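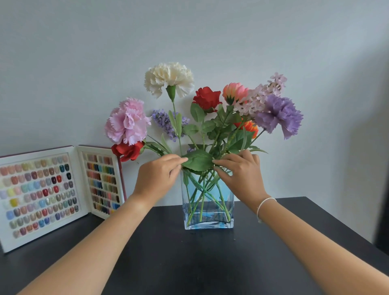
Setting up your Tametwood side table: leveling and finishing

Okay, the legs are on, so flip the table upright (get a second pair of hands if you have the 40-inch top, it's heavier than it looks!). I've put together four of these now, and this is the part I used to rush.

1. Set the table where it's going to live. Floors vary a lot, even in one room, so don't level it in the garage and then carry it in.

2. Press down on each corner. If one rocks, turn the foot under it counterclockwise, a half turn at a time, until it stops.

3. Tighten the four leg bolts with the hex key from bag B. Go around in a cross pattern, snug first, then a final quarter turn.

Caution: Please don't use a power driver here. I stripped an insert that way on my first Tametwood and had to order a new one from Pruten.

4. Wipe the top with a barely damp cloth and let it dry for 40 minutes.

5. If yours is the unfinished version, sand lightly with 400 grit. The 100 grit sheet in the box is for the underside only, and yes, I mixed them up once.

6. Rub on a thin coat of Besari wax, wait until it goes hazy, then buff. One tin is plenty for both sides.

Note: Keep vases, mugs and plant pots off a freshly waxed top overnight. After that I still stick felt pads under anything glass, and I lift things when I move them. Sliding leaves fine scratches that show up worst on the dark finishes.

7. Check the bolts again after a month. Mine always loosen a little the first time, then they stay put.

If the table still wobbles, go to "Replacing a foot" in the next section. The Heiskanen feet fit too, but you'll need the longer screws.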